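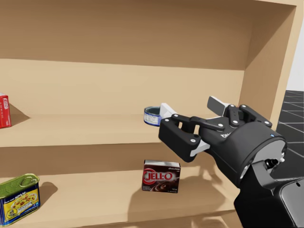
*Plain shelves in pale wood, shown as a computer rendering.*

# The empty shelf problem

Some time in August I gave away 12 bags of things and felt marvellous for nearly a week. Then I needed a colander.

Decluttering has been sold to us for so long now that it is hard to remember it as a choice. The pitch hardly changes. Your home is making you anxious, your cupboards are a burden you carry in your head, and if you would only let go of the fondue set you would sleep better. I have read a shelf of books saying so, and I do see the joke in owning them.

The latest version comes with an app. Bola, which has been advertised at me without mercy since the spring, asks you to photograph your belongings one at a time and rate each for "weight". It then suggests a target. Mine was 977 objects, down from whatever I had before, and I could find no explanation of why 977 would be a calmer number to live with than 100 or 3,000. Does a box of drawing pins count once? Do socks go in as pairs? The help page told me to trust my instincts, in which case I'm not sure what I was paying for.

Justberg takes the opposite line and sells you furniture. Its brochure has page after page of storage with next to nothing stored in it, and prices to match. I spent a morning in the showroom, opening drawers. They were lovely drawers. Every one was empty, and I came home and looked at my own hallway as though someone had been rude about it.

That feeling is worth being suspicious of. Ten minutes earlier the hallway had been fine. It had coats in it, a bag of bags, a tennis racket with two strings gone. Nothing in there had been costing me sleep.

People who clear houses for a living tend to talk in terms of regret, and they will assure you there is very little of it. Perhaps so. But who rings up the firm a year later to say they'd like their mother's button tin back? You can't miss what you've forgotten you owned, we are told, as if forgetting were the same as being content. I gave away a coat I had worn on every cold walk for years. I haven't forgotten it at all.

There is also the matter of money, which the books skip over quickly. "You can always buy another" is fine advice for somebody who can. My grandmother kept string, jars, brown paper and half a roll of lino, and she used most of it in the end (the lino went under a rabbit hutch). Had you told her that spare things were bad for the mind, she would have asked what you did when something broke.

None of this is a case for living in heaps. I have a friend whose spare room can't be slept in, and she would like it back. Helping her shift the boxes was a good day's work and she was pleased. She didn't become a different person, though, and by the look of her kitchen she has no plans to.

What I object to is the promise. Morikawa, the label behind those undyed linen storage bags, prints "room to breathe" on the tag. Viritz will send you a monthly box of things to help you own fewer things. I rang to ask whether the box itself could be returned and was told it was recyclable.

I have since bought a colander. It cost more than the old one and the handles get hot. The racket is still in the hall, and I've deleted the app, which asked me to rate the experience out of five before it would go.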